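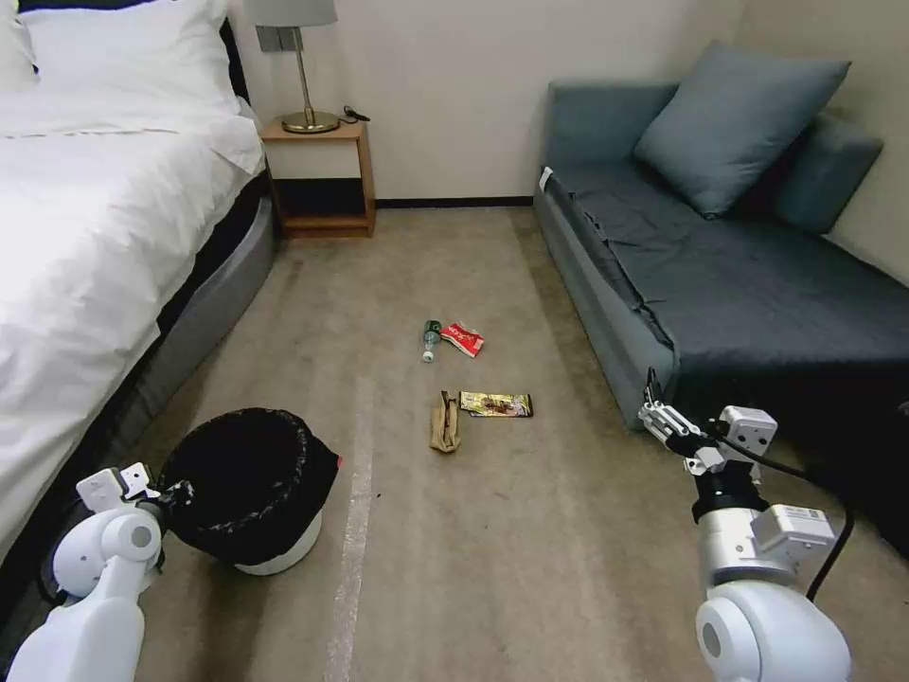
3.2 Clearing the floor before you make up the sofa bed

These steps apply to the Flalten sofa, model 3117, in any room where it shares the floor with a bed. The seat pulls out over the carpet, so the space in front of it has to be clear.

1. Pick up loose litter first. Plastic bottles, candy and snack wrappers, and paper bags all get dragged under the seat when it rolls forward.

2. Sort as you go. Empty bottles go in recycling. Wrappers go in the trash. Look inside paper bags before you throw them out.

3. Lift any part of the duvet that reaches the carpet and lay it back on the bed. Check the gap under the bed for anything that has slid out of reach.

4. Vacuum the carpet from the far wall toward the door. Go along the baseboard with the narrow nozzle.

5. Take loose cushions off the sofa and put them on the bed.

6. Remove the seat sheet and shake it out. If it will be used again, tuck the long edge in after the seat is open.

7. Pull the seat forward with both hands until it locks. It needs 62 inches of open floor.

CAUTION: Do not pull on the fabric tag at the corner of the seat. It is sewn into the cover seam and will tear the stitching.

CAUTION: Move lamp and charger cables to the back of the nightstand before opening the seat.

Note: If the seat stops short, push it back in and look under the front edge. Do not force it.

To order a replacement seat sheet, quote part 1004. For the matching Olstead cushion cover, see section 9.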